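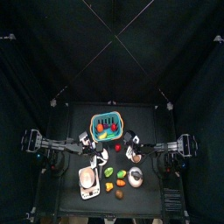 I get asked a lot which fabric I hang up when I need a space to go properly dark, and my answer for a while now has been the Nirnik blackout drape. I started out with cheap bedsheets (don't!) and moved on to a stage cloth from Erden, which was lovely but weighed a ton and shed fuzz all over my good sweaters. The Nirnik is lighter, folds down small and hangs nicely on three sides of a table. Black fabric over a dark gray tabletop makes a teal basket with a light orange rim really pop, and that's the kind of contrast I'm after when I put color against it!

What you get in the pack is 2 panels, hemmed all the way around, plus 9 clips. The item number is 2552 if you're reordering and want the same dye batch family – I'd stick with it, as blacks can drift a little toward brown. Fabric weight is 200 grams per square meter.

Wash it cold, on its own, and hang it to dry. Please don't iron the hems, I melted one in August and I'm still annoyed. For lint I use the Drostetix roller, sold separately.

We also carry the Nseir version in charcoal, same size, slightly softer. Shipping is free on two packs or more, and returns are fine as long as you haven't cut it.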